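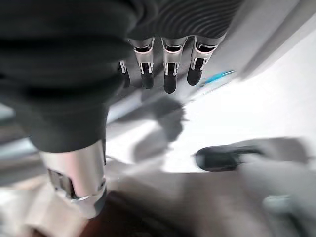

Teltodow Laundry Soap, Unscented

Powder, for front and top loaders
Sold in 100-wash tubs and refill sacks

We have been selling this soap under the Teltodow name since the shop was mostly buckets, and we still get asked what it smells like. It smells like powder. Once it's rinsed out it smells like your shirt, so the rest is up to the shirt.

What it's for

Everyday cottons, polyester sportswear, school uniforms, tea towels, and the good sheets if you have some. It works from a cold wash upward. It's low sudsing, so if you're used to watching a wall of foam go past the door you may find the program a bit dull.

Don't use it on wool or silk. We stock Kelum Wool Wash for those, and it costs less than a new jumper.

How much to use

One level scoop for a normal load. Two for footy gear or anything that has been under a car. The scoop is at the bottom of the tub, where it settles in transit, and you will get powder up to the elbow retrieving it.
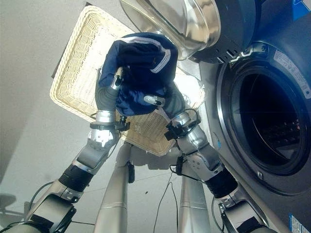 Dark colours do best inside out, on cold, with the scoop a touch under full. White marks on navy are nearly always undissolved powder from an overstuffed drum. Take a third of the washing out and run another rinse. If the marks are still there, it may be your water, and we have a page on hard water that is longer than anyone has asked for.

Sizes

Tub, 100 washes
Refill sack, 202 washes
Trade drum, 1,000 washes (pickup only, bring a friend)

The washes are worked out on one level scoop. Heaped scoops are between you and your budget.

Compared with the Espinoza liquid

Customers tend to be firmly one or the other. The Espinoza is easier on cold mornings and in machines with fussy drawers. The powder is better on mud and grass, and a split sack can be swept up. We use both at home and have stopped discussing it.

Ingredients

Washing soda, coconut-based soap, sodium percarbonate, sodium citrate. No perfume, no optical brighteners, no little blue specks. Keep the lid on and keep it away from kids and dogs.

Delivery

Orders over $66 ship free, trade drums excepted. We pack in whatever cartons we have on hand, so your soap may turn up in a box marked Gideo Garden Hose. There is no garden hose in it. Please stop writing to us about the hose.

Prices current from 1 Sep 2018. The refill sack is on back order until November, and the tub is in stock.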